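Last updated: March

Teaching Two Arms to Tidy Up: Our Project Report
Stavros Pavlović and Ljubica Petkov

We wanted to find out how well a pair of arms could learn a messy sorting job from us driving them by hand. No scripted motions at all! One of us sat at the Kovačević leader arms, moved them, and the arms in the cell copied every twitch (including the bad ones, sorry Ljubica).

We recorded 1202 demonstrations over the term and kept 900 for training. The rest went out for dropped items, tangled fabric or a driver who lost the plot halfway. Logging ran through Flillent, which saved joint angles and gripper openings for both sides. We lost nearly 295 minutes early on to a clock mismatch between the arms, and fixing that taught us more about timestamps than any lecture had.

The fun part was learning to drive. Rigid things are easy after an afternoon. Cloth is a different sport: you have to pinch, lift a little, and wait. Stavros found that slow approaches gave cleaner recordings, and from then on we both drove at his pace. Using both hands at once felt like patting your head and rubbing your stomach, but by the second month we were passing things across without thinking.

We mixed soft and stiff objects on purpose, and made the piles overlap so the drivers had to choose an order.

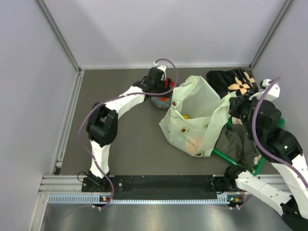
Figure 1. Both grippers over a mixed pile, with the avocado-print bag between them and the green tray to the right.

Next we want to try the same recordings with the Jarero controller, and get new drivers in. Two people is a small sample, and our habits are all over this data.

We use cookies to remember your settings. Accept | Manage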